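Muli reopens Stestuslow packing room on Monday

The food parcel service Muli will start packing again on Monday at its room in Stestuslow, after a break of 10 days to put in new shelves and sort through the stock.

Packing moved to the ground floor of the old Drernico building last winter, and the shelving that came with it was never meant for heavy goods. Two of the lower boards had bowed under canned food. The new shelves were supplied by Wuketti, a local shop fitter, which charged for the materials and did the work at no cost.

Muli sent out 1,848 parcels last year, up from 1,000 the year before. Most go to households in Stestuslow itself, with a smaller number delivered to the villages along the river road. Each parcel holds dry goods for one week - rice or pasta, canned vegetables, cooking oil, tea or coffee, and something sweet when there is any.

The main change for people who help out is in how goods are handled when they arrive. Multipacks will now be opened at the door and the outer wrap taken off before anything goes on a shelf. Until now they were stored whole and cut open at the packing table, and on busy mornings the wrap built up faster than it could be cleared.

Soft plastic will be kept separate from cardboard and taken to the collection point behind the market. Clear bags in good condition will be kept for loose items such as onions and potatoes.

Packing starts at 8 a.m. and parcels can be picked up from noon. Anyone who gets a delivery will stay on the same route as before and does not need to sign up again.

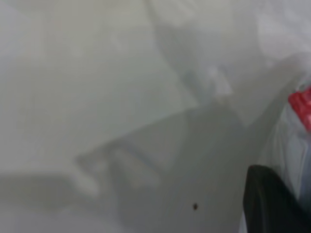 Donations of unopened food can be left at the side entrance during packing hours. Muli is short of cooking oil and canned fruit at the moment, and has enough pasta to last through February. Glass jars are accepted if the lids are sealed.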